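August 16, 2026
By Fengying Yu

Household Waste Sorting in Skondedley: Student Project Report

1. Purpose
The project examined how residents of Skondedley separate glass, paper and metal at home. A questionnaire was sent to 1,400 addresses in November, and 917 were returned.

2. Findings
Paper was sorted correctly in 72 per cent of replies. Metal caused the most doubt, particularly foil trays and lids. Residents of the Harau estate asked for clearer labels on shared bins. Larger items, such as lengths of aluminium, must be taken to the depot.
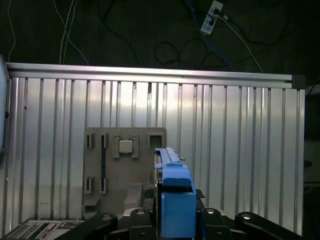 3. Recommendations
The council should reprint its leaflet and list metal items separately.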